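Skomier parallel gripper kit: notes for anyone pricing a bin-picking cell

The Skomier kit is sold as a complete end-of-arm package: gripper body, two finger sets, flange adapter and a short cable set. We paid 3,000 for it through Ekness, including delivery. The budget was approved in May on that figure, and that figure was too low.

The gripper itself is good. Closing force is repeatable, the fingers come off with two screws, and the mounting face was flat enough that we did not have to shim it. Over 424 logged picks it dropped 6 parts. Four of the six were blocks lying against a bin wall, where one finger had no room to get down. Nadhirah Pillai ran the log and recorded wall contact as a separate column, which I would recommend to anyone doing acceptance tests.

The long fingers are worth having for deep bins. The short set flexes less but brings the wrist too close to the rim. Ekness will sell either set separately, so order only the long ones if your parts sit low.

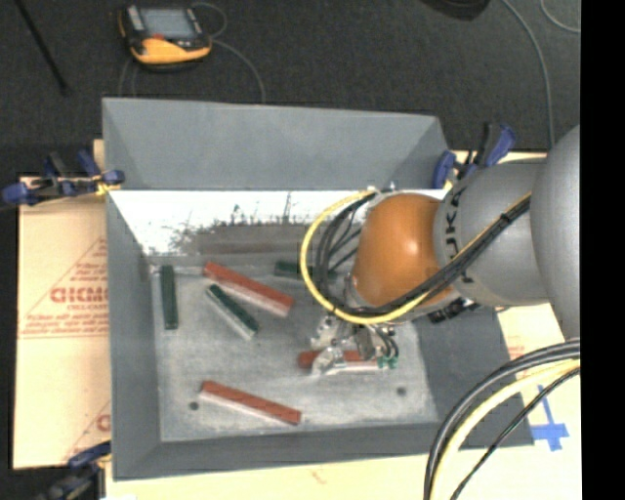 Cabling is where the kit falls short of its price. The supplied set ends at the wrist, and everything from there back to the controller is the buyer's problem. A six-axis arm needs slack at the wrist to rotate, and slack takes up room over the bin. With the yellow cable and the black bundle looped out to the side of the orange joint, the loop hangs over one of the green blocks, so any overhead sensor loses part of its view in that pose. Plan for a proper dress pack from the start. Asum quoted us 200 for one with a spring return, and Tsehay Chala is fitting it on Sunday while the line is down.

Fixturing is the other item missing from most quotes. Clamps are adequate for trials and cost very little. For production, put a located bin nest in the budget, along with the time to re-teach positions once it is in.

Documentation is thin. The force table covers one supply pressure, and the drawing omits the finger offset. Eun-ji Kong measured ours and sent the value to Ekness, who have not yet replied.

We also looked at the Barasa unit. It has a longer cable set and a better manual, but a shorter stroke, and it would not open wide enough for our largest part.

Recommended for the gripper, with a separate budget line for cables and fixturing. Spare finger screws are not included. Order a bag.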